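Choosing a Gripper Before Buying One
An interview with Bernice Baidoo, Cikavbridge Laboratory

The Cikavbridge Laboratory has published the first results of its gripper comparison, conducted entirely in simulation. Bernice Baidoo, who directs the study, spoke with the Review at the laboratory's offices in Zumunthorpe.

The study set two parallel-finger designs, Plinosix and Cieślak, against the same household tasks. Each design was given 200 trials. "We wished to know how the fingers behave before any hardware is ordered," Ms. Baidoo said. "The view from the wrist is where we begin."

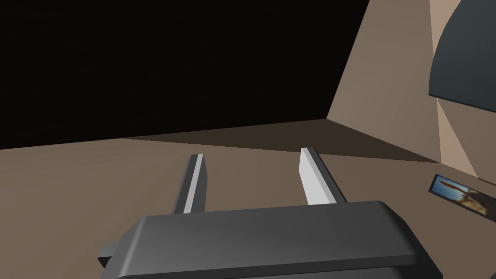 Ms. Baidoo noted that the choice of camera position occupied the team longer than the choice of gripper. Of 19 positions considered, eight were retained. "A wrist camera gives an excellent view of the fingertips and a poor view of the room," she said. "One learns very little from it about where the arm is going next." 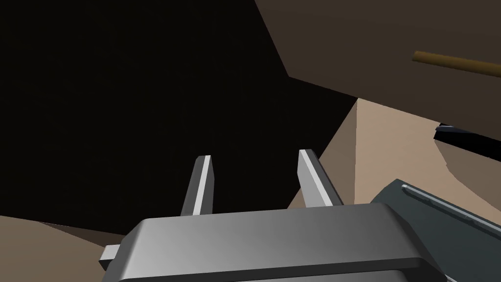

Cikavbridge Review, Vol. 8, p. 51

Asked whether the wrist view alone would suffice, Ms. Baidoo replied that it would not. The laboratory pairs it with a higher view that takes in the arm, the counter and the dishes on it. 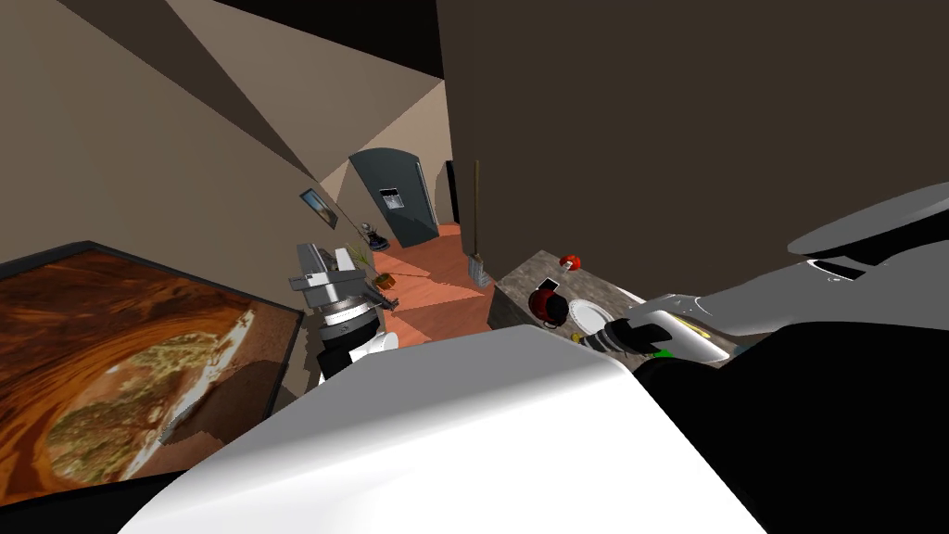

Plates remain the most difficult item in the program. "A mug offers the fingers a rim and a handle," Ms. Baidoo said. "A plate lying flat offers very little." The Cieślak fingers performed better on thin edges, while the Plinosix design was easier to control at low speed. The laboratory has not yet recommended either. Trials with physical grippers are planned for April.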